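Stougaard replacement grip pads for the Trondar two-jaw gripper

Sold in sets of two, one for each jaw. Fits every Trondar wrist gripper with a serial number above 2716. If yours is older, drop me a line before you order and I'll check the hole spacing for you.

I'm going to start with why I make these at all, so skip down if you only want the fitting notes. I run a small parts shop in Drerkerstead and I've had a Trondar on the bench for years. Last spring it started dropping things. Never heavy things, never fast! It would close, report a good grip, lift, and somewhere on the way over to the other side the load would slide out and land on the floor (once on my foot, which is how I got serious about it). The arm had no idea. As far as the controller knew, it was still holding on tight. 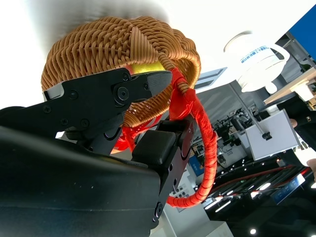 Slipping pads are the fault I get the most mail about, and it's nearly always blamed on the motor. People turn the closing force up, it helps for a week, and then the dropping starts again, only now they're crushing things too. Have a look at the textured pad at the tip of the jaw, where it presses into the wicker of that basket. A woven surface is all ridges, so the pad only touches the high spots, and if the texture has gone smooth you're holding on with next to nothing. Handles are the other thing to watch. A big loose loop like the red one there can swing over and snag on a bracket, and then the wrist pulls against its own load. Please keep your fingers out of the loop while the arm is powered, and please don't reach in to catch something that's falling. I did, and I had a blue toenail to show for it.

So, the pads. I cut them from Horkby grip sheet, which is softer than what came on mine and grabs much better on odd shapes. I ran my first pair for 2000 closings on a mix of boxes, bottles and baskets before I started to see any shine on the surface. I tell people to inspect at 1000 and swap when they look glossy.

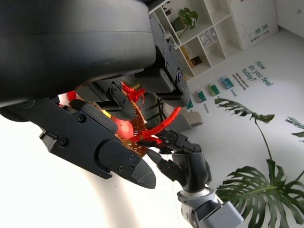 Fitting takes me 16 minutes with a cup of coffee going. Power off at the wall first, and I do mean the wall, as the stop button leaves the jaws live on the older controllers. Peel off the old pad, clean the metal with alcohol and let it dry completely (this is where I messed up my first set, the glue never took and one pad came off in the middle of a lift). Press the new one on from the tip backward and leave it overnight.

Then put your closing force back to the factory setting! If you cranked it up to cure the slipping, it's still cranked up, and a fresh pad with all that force behind it will go straight through a paper cup.

Always change both pads together. One new and one worn makes the load twist as it comes up.

In the packet: two pads, two alcohol wipes, a printed card with the steps.

Page updated April 9, 2024. Orders go out from Drerkerstead, and unopened packets can come back for a refund.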